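Condensation under a glass desk mat, and now a cloudy patch in the finish

posted in Home and Furniture > Wood and finishes
viewed 700 times

beline_k

I have a desk with a light wood-grain top and I would like to know whether the finish can be saved. The desk sits against an outside wall. In September I put a tempered glass mat on it, the kind with small clear rubber dots at the corners, and left it there through the winter. When I lifted it last week there was a milky patch under the middle, plus four faint rings where the dots had been. The patch has no texture that I can feel with a fingernail. The rings feel slightly tacky.

I do not know what the finish is. The desk came from Manurung, a store that has since closed, and the underside has a sticker with a model number and nothing about materials. I have tried a dry microfiber cloth and then a cloth with a little dish soap. Neither changed anything. The patch looks lighter in the afternoon when the heating has been on, though I may be imagining that.

The rest of the top is in normal condition. It gets used for ordinary things, gift wrapping, sorting the kids' toys, some paperwork, and it has never had hot dishes on it.

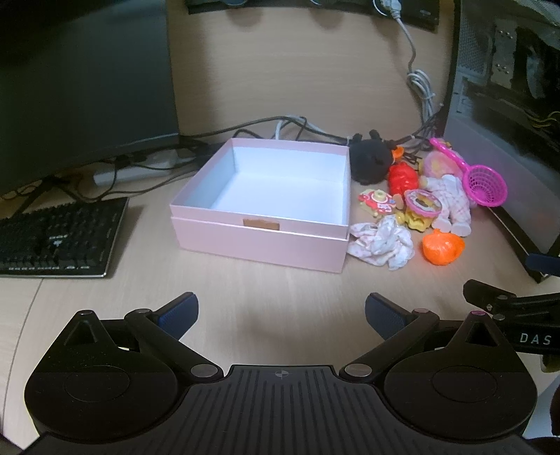 ludow_bench replied that the first step is to find out what you are dealing with, and that you should do it on the underside or a back edge before you touch the patch.

Put one drop of denatured alcohol on a hidden spot and wait a minute. If the finish goes sticky, it is probably shellac. If nothing happens, try a drop of lacquer thinner on a different hidden spot. If that softens it, it is probably lacquer. If neither does anything, you have a cured polyurethane, a catalyzed finish or a laminate. Wear gloves and open a window for this.

A milky patch with no texture usually means moisture trapped in or just under the film. Shellac and lacquer both do it. Polyurethane does it less often. On a laminate it would more likely be a residue lying on the surface, and that is much easier to deal with.

For trapped moisture, go in this order and stop when it clears:

Leave the area uncovered in a warm, dry room for two weeks. A fair number of these patches go away without help, and your remark about the heating suggests yours is already moving.

Use a hair dryer on low, held well back and kept moving, for 15 minutes at most. The surface should never be too warm to rest your hand on.

Rub lightly with mineral oil on a soft cloth, with the grain, and leave it overnight. Wipe it off in the morning.

If the haze is still there, use a fine automotive polishing compound, a small amount, a few strokes, then wipe and look. This removes a little finish every time. On a printed wood-grain surface it will also change the sheen, so I would not do it there at all.

The rings are a separate problem. Plasticizer from the soft dots has migrated into the finish. Naphtha on a cloth takes off whatever is still on the surface. Anything that has gone into the film stays there, and if the rings are still tacky after cleaning, the film has softened and will need recoating in those spots.

nirau_home

Mayonnaise. Leave it on overnight and wipe off. Worked on my grandmother's table. You could also just put the mat back and not look at it.

ludow_bench

Mayonnaise works through the oil in it, so it is the same as step three with a smell added. I would not put the mat back until the patch has cleared, as the glass holds the moisture in.

When you do put it back, swap the dots for felt or cork pads so that air can move underneath, and lift it once a month. Pulling the desk a couple of inches off the outside wall will help too. A cold wall cools the desk top, and the underside of the glass is where the water collects.

beline_k

Update. Alcohol did nothing on the back edge. Lacquer thinner softened it slightly – enough to leave a dull fingerprint – so I am treating it as lacquer. I left it uncovered and the patch has shrunk to perhaps half of what it was. I will give it the full two weeks before I try the dryer.

Naphtha removed two of the rings completely. The other two are fainter and no longer tacky. One more thing I should ask: would 200 grit be suitable for what is left of them?

ludow_bench

No. 200 is far too coarse for a lacquer film and you would be through to the wood in a few strokes. Leave the last two rings alone for a month. If they still bother you, a gray nonwoven pad and paste wax, very light pressure, with the grain.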